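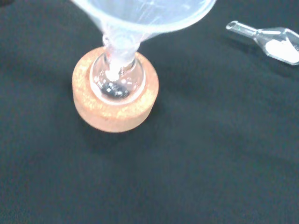
Getting a solid into a round-bottom flask sounds like the dullest job in the whole course, and I'd like to change your mind about that, so this week it gets a handout to itself. Everything you make this semester begins with a transfer, and your yield is worked out from the mass you believe you put in. Powders have personalities! Some pour like dry sand, others cling to everything they touch. The spot to watch is the stem of the funnel where it sits inside the neck of the flask. White powder clumps there and makes a column, and if you keep piling more in on top it only packs tighter. Stop, lift the funnel a little, and give it a light tap with a fingertip. Be patient with it.

Before you weigh anything

Read the bench card for your solid (the Votard cards are in the drawer under the balance, the Khoo cards are in the folder for second-years). Check that the flask has no star cracks by holding it up to the window and turning it slowly. A round-bottom flask can't stand up by itself, so seat it in a cork ring first and press down gently to feel that it's settled. Do this well away from the edge of the bench. The black cloths hide a wrinkle surprisingly well – smooth yours flat with your palm before any glass goes on it.

Choose your funnel by its stem. A powder funnel has a wide, short stem and is what you want nearly every time. A narrow stem will do for a small neck and a free-flowing solid, but add the powder in little heaps and expect to tap.

Keep the measuring spoon close to the flask. The shorter the trip, the less ends up on the cloth, and white powder on black cloth is a very honest record of how you went.
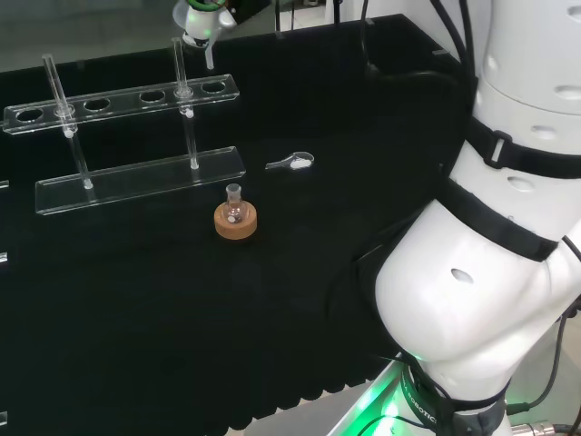

Weighing by difference

My favourite part, and the bit most people skip in first year. You don't need to scrape every last grain off the spoon. Weigh the loaded spoon, tip it in, then weigh the spoon again with whatever is still stuck to it. Subtract. The difference is what left the spoon, and as long as none of it landed on the bench, that's your mass.

A worked one from the Stotgate practice sheet:

Loaded spoon: 2,000 mg
Spoon after transfer: 1,803 mg
Solid transferred: 197 mg

Write both readings straight into your notebook in pen, with units. Please don't do the subtraction in your head and record only the answer. If the balance drifts, those two raw numbers are all we have to go on.

Transferring the solid

1. Put the funnel in the neck and let the stem hang straight. If it leans, the powder will coat one side of the glass.
2. Steady the funnel with your fingers around the cone. Hold it lightly, as it's the flask you don't want to tip.
3. Tilt the spoon over the middle of the cone and let the solid slide off.
4. Wait a moment. Fine powders keep falling after you think they've finished.

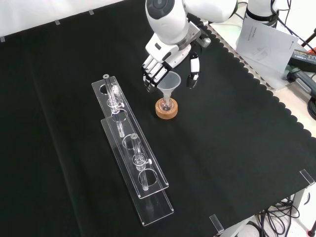
5. Tap the cone, then look through the neck from the side. Grains caught on the inside of the neck are fine if you're adding solvent next, because you can rinse them down with the first portion. If the neck has a ground joint, wipe the joint clean before you fit anything to it, or it will leak or seize.
6. Lift the funnel straight up and rest it on a clean watch glass, stem over the glass.

If you lose some

It happens to all of us. Don't sweep spilled solid back into the flask, however clean the cloth looks. Note the spill, clean up as the bench card says, and start again with a fresh flask if the mass matters.

For next time

Bring your goggles and your notebook to room 338, and read the Gronder chapter on dissolving solids up to the end of section 2. We'll be choosing solvents, and there are some gorgeous colour changes coming.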